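Gripper Comparison Working Group -- Minutes
Wednesday, 1:30 p.m., Idbridge lab, bench 2

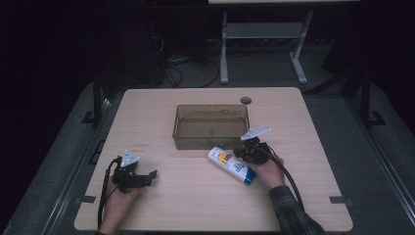
1. Previous actions

Minutes of the last meeting accepted with one correction: the finger length for the Lengyel units was entered in the wrong column. The table has been fixed in the shared folder.

The cable strain relief action is closed. The spare marker plate action stays open. The supplier has confirmed the order but not a ship date.

2. Status of the hand-held trials

The group is comparing two finger sets, Fleven and Lengyel, on the bottle-to-tray task. The operator works with a gripper in each hand and places a shampoo bottle in the smoky-brown tray. Start pose for the bottle is diagonal, in front of the tray, cap toward the operator's right.

352 episodes have been recorded since the August restart. Of these, 45 were rejected at review. Most rejections were for lost marker tracking on one side, usually when the operator rolled the wrist inward and one plate hid the other. The rest were mixed: late start of recording, bottle dropped outside the work area, one file with no gripper width channel.

Episode 1411 was reviewed at the meeting. The logged gripper width stays constant for the whole of the lift, although the fingers clearly close in the video. Agreed that this is a logging fault and not a slip of the finger mount. The episode is to be kept out of the set but not deleted.

3. Finger sets

Fleven: good hold on the bottle body, weak on the cap. The pads pick up dust and need wiping between blocks.

Lengyel: better on the cap. Stiffer in the hand, and operators reported more fatigue toward the end of a block. It was proposed to shorten the blocks for both sets so that the results stay comparable. Agreed.

No decision on a preferred set. The group wants the same task run with a heavier bottle first.

4. Cables

Cable drag was raised again. With the current routing the cable can pull on the gripper when the operator reaches to the far side of the tray. Two options were discussed: an overhead hook, or a longer cable with a clip at the forearm. The overhead hook may block the rear camera -- this has to be checked before anything is drilled. The forearm clip will be tried first.

5. Controller

The Brano controller will be connected for the arm replay tests once the time offset between the left and right streams has been measured. No replay until then. The current firmware stays in place for the duration of the comparison.

6. Actions

Trial operators: shorten recording blocks, both finger sets, from the next session.
Software: trace the width channel fault in 1411 and check the neighboring episodes.
Hardware: fit forearm clips, check rear camera view with a temporary hook, chase the marker plates.
Controls: measure the left/right offset and send the figure around before the replay slot is booked.

7. Next meeting

Same time and room. The heavier bottle runs go first on the agenda.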